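4. Partly folded garments on upholstered seating

4.1 Scope and coding

Of the 605 garments recorded in the 78 households, eight were excluded because their outer fabric could not be assigned to a construction class, leaving 597 for analysis. This section deals with the 233 garments found on upholstered seating: sofas, armchairs, padded benches and the cushioned ends of beds. Garments on hard furniture, on the floor and on drying racks are treated in Section 5.

Each garment was coded for state of order on the scale introduced in Section 3.2. The scale runs from spread (most of the outer area visible, no overlap of layers beyond that of the garment itself) through draped, bundled and part-folded to folded. Coding was done for the garment as a whole in the first pass. In the second pass the coders marked any region that departed from the overall code. The second pass was added after pilot coding showed that the whole-garment code hid a frequent and fairly stable arrangement, in which one end of a garment is flat and square-edged while the other end is gathered or twisted. We call this arrangement mixed order.

Mixed order should be kept apart from part-folded. A part-folded garment has had a fold sequence begun and left at some intermediate step, so that the remaining steps can be named. A mixed-order garment has no such reading. The flat region may correspond to a panel of a previous fold, to a sleeve lying over the body, or to a place where the fabric has simply settled, and the gathered region is not on the way to being anything in particular. Coders were told not to infer a cause.

4.2 Distribution on soft and hard surfaces

Mixed order was coded more often on upholstered seating than on hard furniture. The difference held when the two largest households were left out and when socks and underwear were left out. It did not hold for shirting-weight wovens considered alone, where the two surfaces gave nearly the same share. The effect is therefore carried by knits and pile fabrics, and within these by garments with applied or knitted-on trim at the extremities.

Two properties of the surface seem relevant. The first is friction. Upholstery cloth with a raised or brushed face holds a pile fabric where it is put, and a garment set down in a curve tends to stay in a curve. A lacquered tabletop lets the lighter end slide until the fabric is under less tension. The second is compliance. A cushion gives under the heavier, layered part of the garment and supports the lighter part at a slightly higher level, which helps a roll or twist at the light end to keep its height. We did not measure either property in the homes. Bench measurements on three upholstery cloths (Vollora, Hakari and a plain-weave control) are given in Appendix B, and they agree with the first point more clearly than with the second.

4.3 Layered sportswear and striped trim

Sports-style garments made up a larger part of the seating group than of the full set. Many of them combine a soft body fabric in one strong color with ribbed trim in a second color and narrow piping or tape along the seams. The three components differ in weight, stretch and recovery, and the garment does not lie as a uniform sheet would. The body fabric compresses and takes a crease slowly. The rib recovers quickly and pulls its neighbors inward. The piping acts as a thin rib of higher bending stiffness and tends to survive as a continuous line even where the body around it is crumpled.

The last of these turned out to be of practical use in coding. Where two coders disagreed on the direction in which a bundled garment ran, following a line of piping from one end settled the matter in most cases. Where there was no piping, disagreement was more often left unresolved and the garment was passed to the third coder.
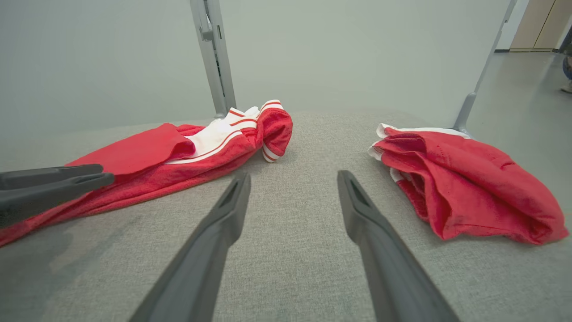 Figure 4. Mixed order in a red garment with white trim on a gray upholstered surface. A flat folded panel lies on the left of the bundle; the far end is rolled into a loose twist, with a striped ribbed cuff standing out from it.

Figure 4 is coded as mixed order with the division falling between the flat panel and the twist. The panel has a straight edge and would, taken by itself, be coded as folded. The twist would be coded as bundled. White piping runs along the red fabric toward the twist, and this fixes the long direction of the bundle without the need to identify the garment part. The white fabric visible between the red layers was entered as "second color, function not determined," as it may be either a lining or a band. The garment type was left at the level of sports-style, soft-faced, with ribbed trim. We give the example at this level of detail to show how much of the coding form can be completed while the type of garment remains open.

The ribbed end deserves a separate comment. In the seating group, ribbed cuffs and waistbands were the part most often coded as standing clear of the body of the garment. A rib has a closed, springy edge and holds a curve when it is not weighed down. In stripes it is also the easiest part to see against a plain body. Both facts could raise the frequency of the code, the first by making the position common and the second by making it noticeable, and the present material does not allow them to be separated. A recoding of the same records in grayscale was considered and not carried out.

4.4 Color contrast and layer counts

The coding form asks for the least number of layers that can be established at the thickest point. For single-color garments this number was low and coders agreed well, largely because little could be established. For two-color garments the number was higher. An exposed strip of the second color between two areas of the first is direct evidence of a layer change, whereas a shadow line in a single-color garment may be a layer edge or a surface wrinkle. The layer count is accordingly biased by contrast, and we do not compare it across garments that differ in this respect. Readers who use the data tables should apply the column "contrast class" before any comparison of layer counts.

Pile fabrics raise a related problem. On a fuzzy or looped face, shallow wrinkles are softened and a fold line can appear as a broad band with no definite edge. Sharp edges were coded on pile fabrics only where the edge was continuous over most of the width of the panel. A smooth panel lying over a pile body is the easiest combination to code and occurred in several of the sports-style garments. Whether the smooth area is a different fabric or the reverse of the same fabric was recorded where it could be told and left blank elsewhere.

4.5 Agreement between coders

Agreement on the whole-garment code was satisfactory for spread, draped and folded, and weaker for bundled and part-folded. With mixed order available as a second-pass code, most of the disagreements between bundled and part-folded disappeared: one coder had been attending to the flat region and the other to the gathered region. The remaining disagreements concerned small garments, where the flat region was less than the width of a hand, and garments that overlapped others on the same seat. For overlapping garments only the uppermost was coded for regions. The lower ones kept the whole-garment code with a note.

Thabiso Pillay wrote the region instructions and served as third coder. The instructions went through two versions. The first asked coders to draw the boundary between regions as a line, and this was abandoned because the boundary on a twisted garment is seldom a line. The second asked only which end of the garment was the more ordered and whether the change was abrupt or gradual. All results in this section use the second version.

4.6 Relation to earlier household categories

The category of the "interim place" used by Chettiar covers much of what we found on seating, but it is defined by the intention of the occupant, which our records do not contain. A garment in mixed order may be waiting to be put away, worn again or washed. Our scale describes only how the fabric lies. The Novell inventory form is closer to ours in this respect, though it has a single entry for anything that is neither hung nor folded, and under that form the garment in Figure 4 and a shirt dropped over the arm of a chair would receive the same code.

For the purpose of estimating storage volume the distinction matters. A mixed-order garment occupies a footprint set mainly by its gathered end and a height set by whichever end is the thicker, and the two need not coincide. The bounding-box estimate in Section 3.4 therefore overstates the volume of these garments. We retained the estimate for consistency with the hard-furniture group and report a corrected value, calculated separately for the two regions, in the final column of Table 6. Garments for which the change between regions was coded as gradual have no corrected value.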